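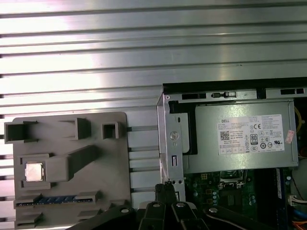 I have come round, rather slowly and after a good deal of grumbling, to the view that a computer ought to be something you can open. I don't mean that everyone must open theirs, any more than everyone who owns a bicycle must mend their own punctures. I mean that the side should come off without a fight, and that the parts within should lift out and go back again, and that a person of ordinary patience should be able to manage it on a Sunday-ish sort of afternoon with a pot of tea going cold nearby.

My own education began with a Jornell desktop, bought second-hand and already well past its youth. It had grown so sluggish by January that I used to switch it on and then go and feed the birds. The shop in town told me kindly that it was time for a new one, and I very nearly believed them. Then a neighbour lent me a screwdriver and a spare memory module, and I found that what I had been about to throw away was a perfectly good machine that was short of one thing.

What I love most, I think, is having the parts laid out each in its own place before you start. A processor wants a square pocket to sit in. A memory module is happiest lying flat in a long slot, where its gold edge won't be pawed at. My grandmother kept her sewing things in just this spirit, and I dare say she would have made a splendid builder of computers - she had the fingers for it, and she could not abide a muddle.

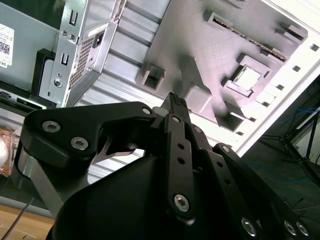

Lakness, 3/5/25

I put the above away for a while and have come back to it crosser. The new Muli I was asked to look at this spring is a handsome little thing, and its memory is fixed down for good. If it fails, you buy another Muli. I kept thinking of the old-fashioned case lying on its side, with the power supply in its corner and room to reach in, and how much good sense there is in all that space.

People say that small is what customers want, and I do see the charm. I have a small kitchen and would be glad of the room. But I would gladly give up 2 inches of desk to a box that will last me another 3 years, and at 63 I am too set in my ways to be told that a lid is a nuisance.

The Stora catalogue still lists plain, roomy cases with a side that comes away, and I hope they go on selling them. Mine is due a clean next, and I must return that screwdriver.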